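レークサイドの川べりに新しい遊歩道ができました!

タンブナン地区に住んで長いわたしも、うれしくてさっそく歩いてきましたよ。開通したのは、旧魚市場の前からスコンデル橋のたもとまで。これまでは倉庫の裏をぐるっと回らないと橋に出られなかったので、駅から来る人にはかなりの近道です。

途中には渡し船の新しい乗り場もできていて、対岸のストゥットドンまで片道6分。船は24人乗りで、運賃は大人200円、小学生以下は無料です(犬もリードをつければ乗れます)。船長のヴィチエン・ルアンリットさんに聞いたら、開通した週末だけで4000人を超えるお客さんが来たとか。わたしが乗った便も満席で、帰りは一本見送りました。

乗り場の隣の古い税関の建物は、いま中を直しているところ。夏には船の模型や昔の荷札が並ぶ小さな資料館になるそうで、これも待ち遠しい!館長になるイザティ・ヌグロホさんは、子どもが触れる展示を増やしたいと話していました。
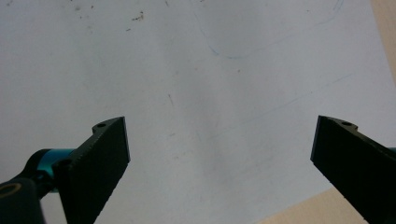 資料館では、町の人から昔の川の写真や地図も集めています。船着き場がにぎわっていた頃のものなら、小さな切符一枚でも歓迎とのこと。うちにも祖父の描いた航路図があるので、持っていく前に一度広げて見ておかなくちゃ。広げるなら、写真のような白くて広い台がいいですね。ただ、うっすら汚れや小さなしみが散っているので、古い紙をのせるなら先にさっと拭いておきたいところです。受付は渡し船の切符売り場で、月曜はお休みです。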